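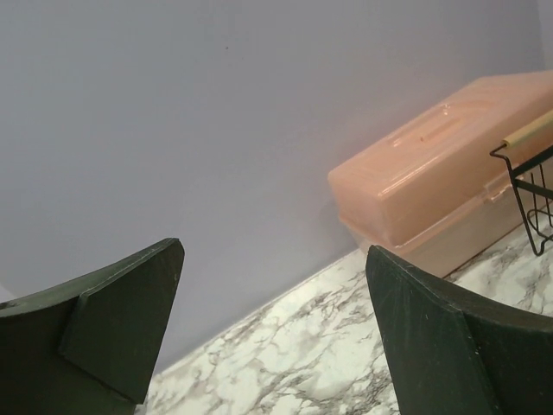
Melur Entili thinks the copper wire from Wandilent should be graded again before we quote on it, and after this morning I agree. The bale tag says bright wire, but she pulled a handful from the middle and found tinned strands mixed in.

November 12, 2025

Opened the bale and sorted 70 kg by hand on the bench. Result:
Bright bare: 57 kg
Tinned: 10 kg
Remainder is insulation bits, tape and one brass lug, 3 kg together.

That's too much tinned for the top grade. I set the tinned aside in the blue tub and wrote the weights on the lid. Scale was zeroed before each tub. It still drifts a little if you lean on the bench, so don't.

Ran a short length of the heavy cable through the Drastex stripper. Blade depth at the old setting nicked the copper, backed it off a quarter turn and the next lengths came out clean. The thin stuff still jams at the feed roller. Left it for the granulator pile. Whoever uses the stripper next, the guard screw on the left side is loose and I couldn't find the right hex key.

Nugroho lot: not started. Zulkifli Hutapea wants the radiators cut before weighing because the steel ends throw off the price. Fine with me, but the saw needs a new blade first. Last one on the shelf is for aluminum.

Checked the January sheet for the Elano wire to compare. It came out at 68 kg bright from a 70 kg sample, so this bale is well under what we got used to.

To do:
Call Wandilent about a lower grade or a return
Second sample from the other end of the bale, same weight
Order saw blade
Magnet over the floor sweepings before they go in the mixed bin

Melur has the tub with the tinned wire if anyone wants to look.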